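## About Plilel

Plilel makes rain jackets, overshirts and canvas bags for men and women. We started in March with one style, a hooded jacket in three colors, and sold it from a shared stall at the Ratanaporn market. The jacket is still in the range. The pocket has moved twice.

We now have 13 styles. Each one is cut and sewn in Tullik, in a workshop that also does our repairs. Our cotton canvas comes from Fultent, a mill we have used from the start, and the waxed finish is put on there before the cloth is shipped to us.

### How we release things

We don't work to seasons. A new style comes out when the samples have been worn long enough for us to trust the seams. Most first runs are 400 pieces. The Tullik overshirt was smaller, at 257, as that was all the cloth we had in that shade of green. It will come back in navy and rust.

Sizes run from XXS to 4XL, and every size costs the same. If you are between two sizes in the jackets, take the smaller one. The overshirts are cut closer, so go up.

### Repairs

Any Plilel piece can be sent back for repair. Zippers, snaps and torn linings are free for the first 3 years. After that we charge for parts and return postage. Please wash the item first and pin a note to the spot that needs work.

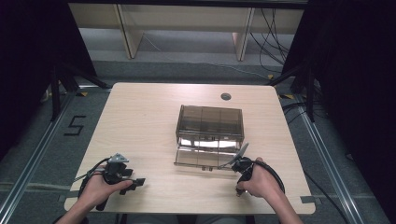 One customer wrote to say that her jacket came back with a better zipper than it left with, but that she would have liked an email when it was mailed. We send one now, with a tracking number.

### Where to buy

Our full range is on this site. The Ratanaporn shop carries the jackets and bags, plus a rack of samples and seconds at reduced prices. Seconds can be exchanged for another size if we have it, but not refunded.

For wholesale orders, use the contact form and pick "Stores" from the menu.

Page updated 30 January 2019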